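Getting a Small Arm to Handle Wires: Trays, Grip and the First Plug

by Tadeusz Bednarek
March 29, 2022

If your arm can already pick up a block and put it down somewhere else, you're ready for wiring, and wiring is where it gets really fun! Blocks sit still. Wires sag, twist and swing around when you lift them, so most of the work is in how you set out the parts and where you grab.

I've been doing this on the shared bench at Voyle with a Kasix arm and the free Flutow software, but any arm with a two-finger gripper should follow the same steps.

What you need

An arm with a wrist camera
Trays in a color that stands out from your parts
A board with the sockets already soldered on
Wire leads with plugs or crimp terminals on the ends
A power supply you can switch off without reaching past the arm

Step 1. Cut the power

Switch off the board's supply and leave it off until the very last step. Keep your hands out of the arm's reach whenever the motors are on, and know where your stop button is before you start.

Step 2. Set out the trays

Push the trays up against each other so they can't creep, then tape down the outside edges. Small cable parts go in one, boards in another. Shiny trays throw reflections, and my camera kept mistaking a bright streak for a wire until I moved the lamp back 50 cm. What a difference that made!

Step 3. Teach the pickup point

Jog the gripper over the lead and close it slowly. Grab well back from the plug so there's free wire to work with, but close enough that the end doesn't flop. Save the point in Flutow with a name you'll recognize later (I ended up with 69 saved points and half of them were called "test").

Step 4. Set the grip

Start low and go up in small steps. My closing value landed at 244, which holds a bundle firmly without flattening the insulation. Yours will be different, so try it on scrap wire first.

Step 5. Bring the lead to the board

Move in slowly from the side with the most open table. Stop short of the socket, let the wire settle, then check the camera view before going any further.

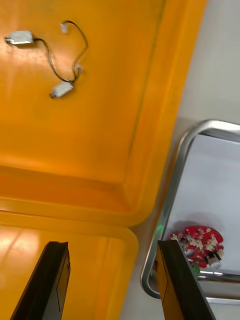
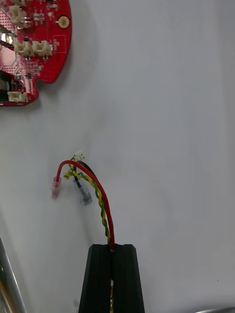
Run the approach a few times without trying to plug anything in. You're looking for the plug to end up in the same spot each time – if it wanders, go back to Step 3 and move your pickup point a little closer to the end.

Step 6. Seat the plug

Line up the plug by hand-jogging at the slowest speed, then push straight in along the socket. If the arm stalls, back off and look. Don't raise the force limit! I bent a pin that way in December and spent an evening straightening it with tweezers.

Step 7. Check and power up

Park the arm, tug each lead gently with your fingers, and compare the wire positions with your board's diagram. Then switch on the supply.

My next job is getting the arm to do two leads in a row without me touching the keyboard. I'll post the Flutow file when it works.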